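How to Test Whether a Robot Arm Is Ready for Your Chores

My neighbor Ekua keeps asking me when a machine will finally sort her button jars, and I always tell her the same thing – try it in simulation first, and don't believe anybody's video until you have. So let me walk you through how I do it, slowly, with coffee.

Start with one chore and make it tiny. "Tidy the kitchen" is hopeless, but "pick up one spoon and set it on the towel" is something you can score. Write down what counts as done before you run anything (I used to skip this part, and I was very generous with myself!).

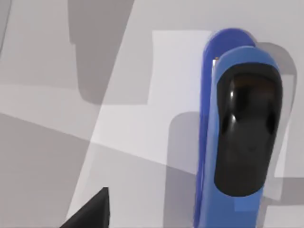 Next, run the same pickup 10 times without changing a thing, then move your lamp and run it again. Lighting trips these programs up more than you'd think. My spoon went from a lovely score to 65 percent just from that.

Once you're happy, do a long batch. I leave 400 tries going overnight and read the failures in the morning, which is my favorite part. Spoons and blocks do fine. Socks, I'm sorry to say, are still a mess, and I wouldn't trust any of it near a wine glass yet.

Comments

Oddur Eskildsen: Does the lamp trick work for folding too?

Lærke Holst: Tried this Monday with clothespins. Much worse than spoons, but I had fun.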